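Notebook – plates and rack, May, 3:40 pm

Moved on to the dishes. The ringed plates from the Pillorow box are the ones to use from now on. The plain white ones kept disappearing against the table and the walls, and with these you can find the rim and the center at a glance. Rinsed and dried before they went out. One has a small chip on the foot, marked underneath with pencil, still usable.

Tried the wire rack from Hundora in place of the old Masri one. The Masri slots are too wide for this size and the plates lean on each other. Hundora's wires are closer together and a plate stays put when the table gets bumped. It slides a little on the smooth top though. Put 2 strips of grip tape under the feet, which helped. Want 3 or 4 more strips before the next long session.

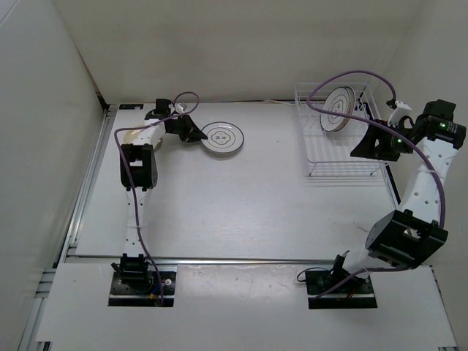
Rack at back right with a ringed plate upright in it, another plate flat on the table.

Rack position: keep it toward the back on the right. Further forward and the flat plate has nowhere to go. If the rack gets moved for cleaning, put it back before anything else goes on the table.

Lighting left at 4000 K. Went up to the cooler setting for a while and got glare on the glaze, so back down.

To do:
– order spare plates, same size, from the Sandatville shop (the tan-rimmed ones are fine too)
– wipe the table top, there is tape residue from last month
– leave 60 mm clear between rack and back wall for the cable
– bin the Masri rack or find it another home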